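Handheld grippers: cables keep dragging the left one off line
Posted in Home Builds & Shared Workshops by halfstripped, 1 August 2021

I have two handheld grippers on the bench, one per hand, each with its own black cable. The idea is to record myself doing dull tidying jobs (small stuff in and out of a bin, soft stuff on the table) and later hand the dull jobs to the Clurmont arm I have been building since February. The arm is patient. I am less so.

On hard objects I'm fine. On fabric the left gripper wanders. I go to pinch a fold and end up a finger's width to one side, as if the cable had opinions. I tried a lighter cable from Grandix, which helped for two evenings and then went stiff. Firmware is stock Voyle, logging at 15 samples a second, if that matters.

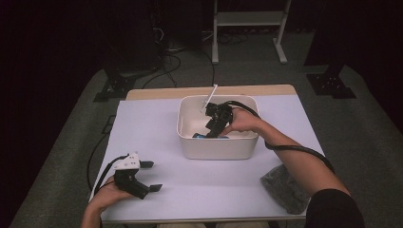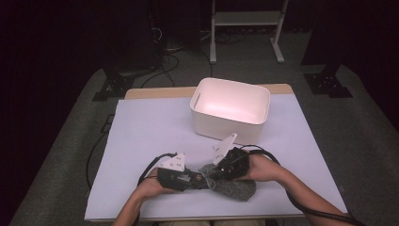
What I'd like to know is whether to fix the cables, the fingertips, or the operator. I can't afford to replace the operator. Total spend so far is about 4000 dollars, a number I keep in a drawer.

Catrin Gethin
Cables first. Whatever hangs off the side of the table is pulling on your wrist all day, and you correct for it without noticing until you try something fussy like cloth. Clip the cable to your forearm just below the elbow and leave a slack loop between there and the gripper, big enough that you can turn your wrist all the way over and feel nothing. Then clip it again at the table edge so the hanging part pulls on the clip.

After that, zero the fingers again. The stock Voyle routine assumes the gripper is lying flat, and if you run it while holding the thing you bake your own tilt into every recording. I had 6 evenings of data like that. It's all still on a disk somewhere, slightly crooked.

If it still wanders once you've done both, swap left and right. If the problem follows the gripper, look at the finger mount. If it stays with your left hand, well, you're right-handed.

bench_goblin
get a Bivier, mine never drifts

torquewrench_tim
The Bivier drifts too – you just can't see it because the log rounds everything off.

To the original poster: agree with Catrin on the slack loop. Also do the fabric jobs at the start of the session. My pinches get sloppy once my arms are tired, and I blamed a perfectly good cable for a month. I still owe it an apology, but I threw it out.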